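24/03/2025
Two-arm cell, planner and perception notes

Carried on from the list Heikki left on the whiteboard. Main item was the hand-off between the grasp proposer and the motion planner, which has been dropping goals since we merged the Fivutia branch.

The dropped goals are explained. The proposer stamps each grasp with the time of the depth image, and the planner throws out anything older than its limit. With one arm running, the queue is short and it never matters. With both arms asking for plans, the second request waits behind the first and is stale by the time it's read. I changed the check so it compares against when the request was queued, and added a counter for rejected goals so we can see it in the log next time. Reran the 57 recorded requests from Heikki's last set: 22 were rejected with the old check, none with the new one. I haven't looked at whether any of those grasps are bad for other reasons.

Arm-to-arm clearance next. The planner treats the other arm as a fixed obstacle at its last reported joint state, fine while it's parked and wrong as soon as both move. For now I lock the shared volume over the middle of the table, so one arm owns it and the other has to wait outside. Slow but safe. Ida Böttcher has a time-parameterized version in Darkerell that I want to try once she has the tests passing. She says May. 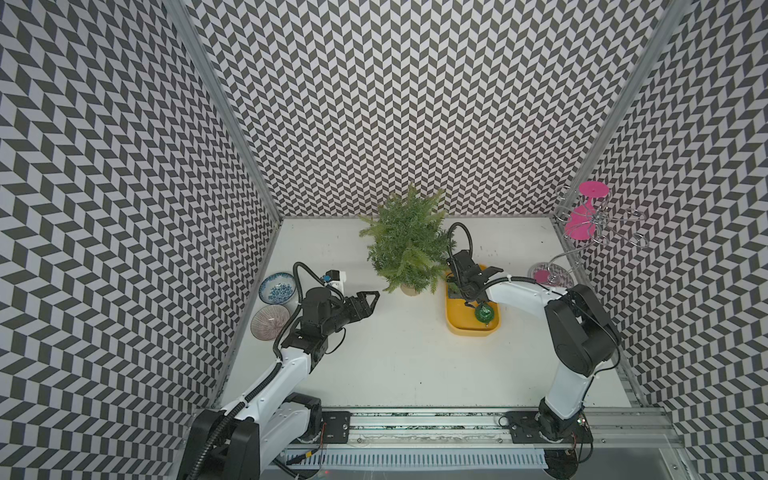 Cable loops are still not in the collision model. I put a capsule over each wrist as a stand-in, sized by eye, and the planner now refuses some elbow-up solutions it used to like. Left the capsule radius as a parameter in the cell config. If you see "no IK solution" over the tray, try shrinking it a little before blaming the solver.

Perception. Fern and wire rack are the two bad ones. The fern comes through as a cloud with a fuzzy shell, and the voxel filter eats the frond tips, so the planner thinks there is more room than there is. I turned the minimum point count per voxel down and inflated that one object separately. The rack is worse – thin wire mostly vanishes in depth, and the pink glass is transparent enough to go with it. Switched both to the fitted models from Farquharson instead of live points. Means someone has to re-register the rack if it's moved. The green glass piece in the tray segments well in color but its depth is junk, so grasp height there comes from the tray plane plus an offset. Ugly, leave it in.

The two bowls were no trouble. Rim detection works on both patterns.

Tooling: the Orkalberg viewer was leaking memory when replaying long logs. It kept every marker message. Capped the history at 1,000 and it holds steady now. Heikki Miettinen, if you need more for the slow replays, the setting is in the viewer's startup file, and I had it at 3,000 on my laptop without trouble.

To do:
Merge the timestamp fix after Ida has read it
Log who holds the shared volume, and for how long
Ask Heikki which calibration the left wrist is using, the config names two
Fix the planner shutdown, it hangs if a plan is still in progress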